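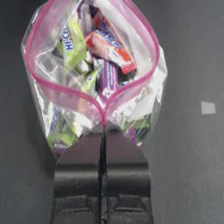

Hagedorn Opens Its Third Pick-and-Mix Candy Shop, on the Riltetti Waterfront

I've been selling candy for 11 years and I still get silly excited on opening days, so forgive me if this runs on a little. In March we open the doors of our new Hagedorn shop on the Riltetti waterfront, right across from the Lellero ferry landing, and I'd love for you to come by!

If you know our other two stores, you know how it goes. You grab a scoop, you fill up a bag, you pay by weight. The new place has 94 bins (the old ones were bursting, and I kept saying yes to every sour thing anybody sent me), plus a low shelf for kids who are tired of being lifted up. We'll also have a whole wall of wrapped hard candy and caramels from Worari, the small family kitchen I've been buying from since our first winter. Their salted coffee caramel sells out every time – I'm asking for a double order.

We open at 10 in the morning and close when the last ferry goes. Opening day, the first 90 customers get a quarter pound free, any mix they like. Parking is tight down there, so take the ferry if you can, or walk over from the Riltetti market lot.

We're hiring too – three part-time people for the counter, no experience needed, weekends a must. Stop in at either of our other stores and ask for a form.

Reporters and food writers are welcome from 9 on opening morning, before the crowd. Call the main Hagedorn store to let me know you're coming and I'll put the coffee on.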